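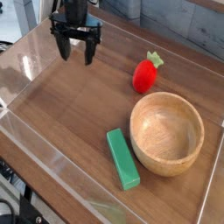

How long should one turn at the bench be on an open day?

Six minutes, with the talking included. Any longer and the people at the back wander off to the biscuits, any shorter and the kids feel cheated.

Notebook, July, open day at the Pillau workshop. Writing this up at 5.40 pm with a cold cup of tea beside me, so forgive the rambling.

Morning

We had 165 through the door by the sign-in sheet, which is a lot more than I'd have guessed when I was putting out chairs. Bayu Rondonuwu took the first two groups and I took the next two, and then we swapped whenever somebody's voice gave out (mine, mostly). The plan was the one we'd rehearsed: toy and bowl, plain pick and place, with the green block left on the table so there was something in the way to talk about. I was a bit worried it would look dull next to the Goh stand and their big conveyor, but people really do love watching a gripper make up its mind! One little girl asked whether it liked strawberries, and her grandfather wanted to know what it would do with a real one. I said jam, probably.

The low clear walls around the work area were a good choice. They kept small sleeves and elbows on the right side of things, and everyone could still see straight in from whichever side they were standing.

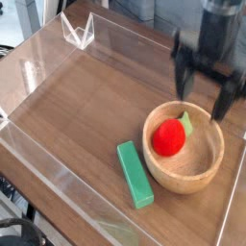
Bayu's habit of asking the crowd to guess before each go was worth stealing, and I stole it after morning tea. Hands up for "in the bowl", hands up for "on the floor". It gets the teenagers involved in spite of themselves, and it buys you a moment to check the screen without anybody noticing. I'd like us to do that every time from now on, including for the grown-up visitors, who were every bit as competitive.

Questions I couldn't answer properly, to look up before the next one: how hard the fingers squeeze at the default setting, what the whole bench draws from the wall, and whether the Sonska controller can be had with a bigger stop button. A retired fitter asked that last one and he had a fair point about gloves.

After lunch we slowed the travel down a notch. It looked calmer, and I found it much easier to talk over, so my vote is to leave it there for visitors.

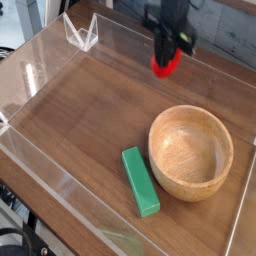
Things to fix

The glare on the walls bothered the taller visitors in the afternoon. Try the bench turned a quarter, or the blind down.

The block needs a proper home position. I kept being asked if it was next, and I kept giving different answers. A bit of tape on the table would settle it, or else a second routine that moves it. Bayu has a draft of one from the Hilov job and reckons it's an evening's work to change the colour and the sizes.

More chairs at the front for the littlies. We also ran out of name stickers before noon.

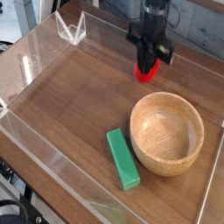 Pack-up and next time

Toy, bowl and block go back in the blue crate, with the spare fingers in the tin on top. Settings from this afternoon are saved under "visitors", please don't overwrite them. I'll ring the Goh people to thank them for lending us the extension lead, and Bayu is going to write to the school that wants to bring a class over. I told them we'd be delighted, so I hope we are.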